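Le sol n'est pas une surface de rangement

Dans les locaux techniques, on range d'abord ce qui se voit à hauteur d'yeux. Les étagères reçoivent des étiquettes, les tiroirs des séparateurs, les murs des panneaux perforés. Le sol reçoit le reste. J'ai passé une partie du mois de février à relire les plans d'aménagement de l'atelier Koubek, et sur six pièces aucune ne prévoyait quoi que ce soit entre le plancher et le plateau des tables. Ce volume est pourtant celui où passent les câbles, les pieds, les balais et, tôt ou tard, tout ce qui tombe.

Ma thèse est simple : une table de travail doit être évaluée par le dessous. Le plateau donne des informations médiocres. Il est plat, on le débarrasse en quelques minutes avant une visite, et son état ne renseigne que sur la dernière demi-heure. Le piètement renseigne sur les habitudes.

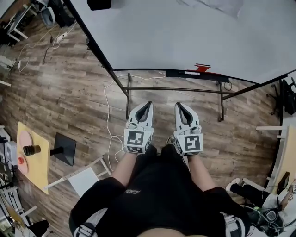 Un piètement métallique à traverse basse présente deux propriétés contradictoires. Il est rigide, ce qui autorise des plateaux de grande dimension sans flèche gênante. Il offre aussi une série d'obstacles linéaires autour desquels les câbles se prennent. Un câble blanc posé en boucles entre les pieds d'une table n'est pas rangé, même si personne ne marche dessus. Il faut le soulever pour balayer, et on le repose chaque fois un peu plus loin de son point de départ.

La solution habituelle consiste à acheter une goulotte. Le catalogue Stiton en propose plusieurs longueurs, et le modèle Skoludis se visse sous le chant avant. Je n'ai rien contre ces produits. Je constate seulement qu'une goulotte ne traite que les câbles permanents, c'est-à-dire ceux qui posaient le moins de difficultés. Le câble temporaire, celui qu'on tire pour un après-midi et qui reste jusqu'au printemps, n'y entre jamais. Il faudrait dévisser le couvercle, et on ne le dévisse pas.

Je préfère donc un dispositif plus pauvre : des pinces sur le chant du plateau, espacées de 40 cm, ouvertes et manœuvrables d'une main. Le câble y est moins bien protégé et le résultat est franchement laid. En revanche, le geste de remise en place prend le même temps que le geste d'abandon, et c'est à mon avis le seul critère qui compte pour du matériel déplacé plusieurs fois par jour.

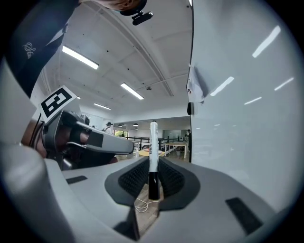
Reste la question des petits objets, que les plans d'aménagement traitent comme un problème de contenants. On ajoute un gobelet, puis un second, puis un plateau pour les gobelets. Or le petit objet ne se perd pas faute de contenant, il se perd pendant le trajet. Un marqueur blanc à bout noir, dressé sur un sol en bois clair à côté d'un mince câble blanc enroulé, se repère encore assez bien tant qu'il est tenu debout. Couché, il se confond avec le câble, et son corps cylindrique le fait rouler vers le premier point bas du plancher. Pour le matériel d'écriture, je recommande une teinte qui n'existe ni au sol ni dans les gaines. Dans la plupart des ateliers, cela élimine le blanc, le gris et le noir, soit l'essentiel de ce qu'on achète par lots.

On m'objecte en général le coût. L'essai mené à l'atelier Kastmont a porté sur quatre tables, avec des pinces ordinaires et des marqueurs à corps orange. La dépense a été inférieure à celle d'une seule goulotte posée. Je ne dispose pas de mesures sérieuses sur le temps gagné et je me méfie de celles qu'on publie dans ce domaine, où le simple fait d'annoncer un essai suffit à faire ranger tout le monde pendant trois semaines.

L'autre objection est plus solide. Un sol entièrement dégagé suppose qu'on n'y travaille pas, et certaines tâches s'y font très bien : poser une planche, trier des pièces encombrantes, dérouler quelque chose de long. Je ne propose pas d'interdire le sol. Je propose de délimiter la zone qui sert, au ruban s'il le faut, et de considérer tout ce qui se trouve en dehors comme égaré. La limite doit passer à l'extérieur des pieds de table. Si elle passe dessous, la zone se remplit par l'arrière, et l'inventaire se fait à genoux.

12 déc. 2019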